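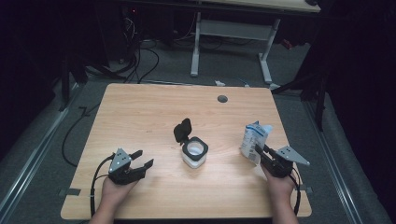
Tamsin Orrick

My father bought the table from Hultwood the year they closed the Ringate showroom. It was meant to be a desk. There was a hole near the back for the computer cord, a small round dark one, a little off to the right, and he didn't own a computer. He put the table in the kitchen and fed the toaster cord through the hole until my mother told him it looked like a hospital.

After she died he kept eating at it. He sat on the rounded side with his back to the stove and had the paper on his left and his tea on his right. When he went into the home in April my brother and I split the furniture over the phone. My brother got the lounge and the good bookcase. I said I would take the table, and he said, "What about the bin?"

"What bin?"

"The little one that sits on it. White, with the black lid."

I said I didn't think it was a bin.

"What is it, then?"

I said I thought it was for coffee.

"You don't keep coffee in a thing with a lid like that," my brother said. "It flips right up. It's for rubbish. Mum put tea bags in it."

I couldn't remember my mother putting tea bags in it. What I remembered was my father lifting the lid with one finger and dropping in his small change, and the sound the coins made at the bottom. My brother said that was a jar on the windowsill. We left it there, and I drove out on my own to do the kitchen.

It's 64 kilometres to Ringate if you go by the old road. I had a box of garbage bags, a roll of grey tape and a bucket. The power was still on. The fridge had been emptied by one of the women next door, who had left the door propped open with a folded tea towel, and there was nothing in it except the smell of the inside of a fridge.

The table was bare apart from the container. I sat down in my father's chair and opened the lid. It was white all the way down and somebody had washed it. There was no coffee and no tea bags, and there weren't any coins. I turned it over and the sticker on the bottom said Nokberg and then a number, 2175, and nothing about what it was.

I put it back in the middle of the table and left the lid standing up.

I did the cupboards first. My parents had bought things in the order they ran out and never in any other order, so there was one of everything and none of it matched. I wrapped the plates in newspaper. I threw out the spices. Behind the flour was a row of little milk cartons, the long-life kind with the folded top, the kind you get on a tray in hospital. White with blue printing. He must have brought them home from her ward, one or two at a time. She was there nearly five weeks and never touched hers. She said it tasted of the carton.

I stood on the chair and passed them down to the table with my left hand holding the shelf. Then I sat and looked at them. They were all well out of date. My father had kept them behind the flour, in a line, with the writing facing out.

I rang the home and asked to speak to him. It took a while. There was a television going and someone laughing.

"Dad," I said, "what do you want done with the milk?"

"Is it off?"

"I'd say so."

"It's long-life," he said.

"Not that long."

He thought about this. "It was a waste to leave it," he said. "They'd only chuck it out. They chucked out a whole tray in front of us one day. Bread and all."

"I know. Did you use any of it?"

"In my tea," he said. "At first."

I asked him about the container. I said we'd been having an argument, and was it a bin or was it for coffee. He asked which container. I said the white one on the table with the black rim and the lid that goes up.

"Oh, that," he said. "That was your mother's."

"But what was it for?"

"She sent away for it."

"I know, Dad, but what did she put in it?"

"I don't know," he said. "I never looked in it. It was hers."

Then he said the lunch was coming round and he had to go, and he put the phone down on something without hanging it up. I listened to the television for a bit. A woman asked him if he wanted gravy. I hung up at my end.

The cartons wouldn't go down the sink in one go, so I opened them one after the other and tipped them out with the tap running. Some had set. I rinsed each one and squashed it flat for the recycling, with the barcode facing up, until I got to the last one, and I stopped there. I stood holding it by the sides. It was very light for something that was supposed to be full. The top had gone soft at the fold.

I don't know why I wanted to see if it would fit. I sat down and pulled the container towards me and held the carton over it on an angle, top first, and I could see it would go in but the lid wouldn't shut over it. I tried it the other way up. It went down as far as the printing and stood there with its end poking out.

My mother would have said it wasn't meant for that. She said it about most things. The table wasn't meant for the kitchen and the kitchen wasn't meant for four people.

I took the carton out again. I drank some of my own tea, which was black, and had gone cold.

The carrier came at three. He was from Economou, the removals place near the station, and he had a boy with him who I think was his nephew. They turned the table on its side and looked at the legs. The older one asked me if it was worth anything, for the form. I said my father had paid a lot for it. He said they had to put a figure. I said put whatever you put for a table.

"Most people say 3000," he said. "For the whole load, but."

"It's only the table and the boxes."

"I'll put 20, then," he said. I couldn't tell if he was joking, and I signed it.

There was a place at the front where the edge had lifted, a corner on each side, from the years of my father leaning on it to get up. I'd been picking at it without noticing. I tore two strips off the roll of grey tape and stuck them over, a long one on the left and a short one on the right - that was all I had left on the roll. The boy watched me do it. He said they'd be wrapping it in blankets anyway. I said I'd rather.

They took the table down the side of the house because the front steps were too narrow. I walked behind with the container under one arm and the last carton in my coat pocket. I hadn't decided about either of them. My brother rang while they were strapping the load.

"Did you find out?" he said.

"He doesn't know. He never looked in it."

"He must have looked in it."

"He said it was hers."

My brother didn't say anything for a moment. I could hear his indicator going. "I'm sure it was tea bags," he said.

"It's been washed."

"Well, she would have washed it."

The boy shut the doors of the truck and banged on them with his flat hand. I told my brother I had to lock up. I went back through the house and turned off the lights and the water, and shut the fridge, and then remembered and opened it again and put the tea towel back where it had been.

At home they carried the table in and stood it under my window with the hole towards the wall. It's a light-coloured wood, lighter than I'd thought, and it took up more of the room than I had allowed for. I set the container in the middle and opened the lid. I put the milk beside it, and after that I went to find something for the tape to be cut with, and made up the bed, and rang my father to say it had all arrived.

"What has?" he said.

"The table."

"Good," he said. "Is there somewhere to plug in the toaster?"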